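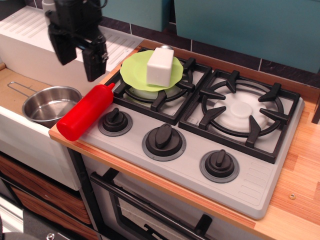

Custis, the toy library service based in Losik, will open a second lending room on 12/03/2024, giving families in the north of the town a place to borrow toys without a bus journey. The new room is in the former Jiang shoe shop and will be open to anyone with a child under 8. Larger items, which many families have no space to keep for good, are expected to be the most popular loans. They include ride-on cars, water tables and play kitchens such as the one with a two-burner cooktop and a lime-green plate, and can be kept for 4 weeks at a time.

Members of the existing library borrowed 3,035 items last year. Puzzles and building sets went out most often, but waiting lists were longest for the big pieces, and a third of requests came from postcodes on the far side of the river.

"Parents kept telling us they wanted to join but couldn't get a pushchair and a toy garage home on the same bus," said Fadime Oral, manager of Custis. "The new room has parking at the back and a ramp at the front. We will also deliver large items within the town – there is a small charge for this."

Household membership costs £40 a year and covers both rooms. Existing members do not need to register again. Toys are cleaned and checked for missing parts on return, and there are no fines for ordinary wear.

Shelving for the room was paid for by Skisotell, a local joinery firm. Donations of used toys will be accepted from August. Soft toys cannot be taken.

Enquiries: Chenxi Luo, press contact, Custis.

Comments (3)

marian_t
Will the old room keep its Saturday hours or are they being split between the two?

Dev
Good news. We had the water table all last summer and it saved us buying one.

puddleduck
Is the £40 per child or per family? Edit – just seen it says household, thanks.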